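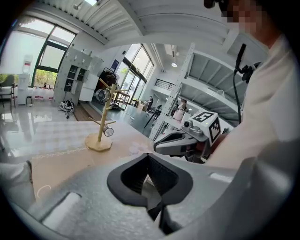

Dalva Aguiar wrote to us that her crew had used the Hovland absorbent boom on two marina spills and would buy it again, but that "the label promises more than it delivers in chop."

We tend to agree with her. The Hovland is sold as an open-water boom. We list it for harbors, ponds and slow rivers, and we'd think twice about anything rougher.

Hovland Oil Boom, 8 in. x 40 ft.
Takes up oil and diesel, sheds water
Clips at both ends, joins to other Hovland lengths
Minimum order: one length

The maker says it can be wrung out and used again. Maybe so -- we have yet to see test results, and wrung-out boom still has to be handled as oily waste where you live. Plan on using it once.

It's also called "reef safe." We asked what that meant and got a brochure. A boom floats. It does nothing for oil that has already sunk, and coral sits on the bottom.

The Illora skirted boom costs $200 more and holds up better in current. Price good through June.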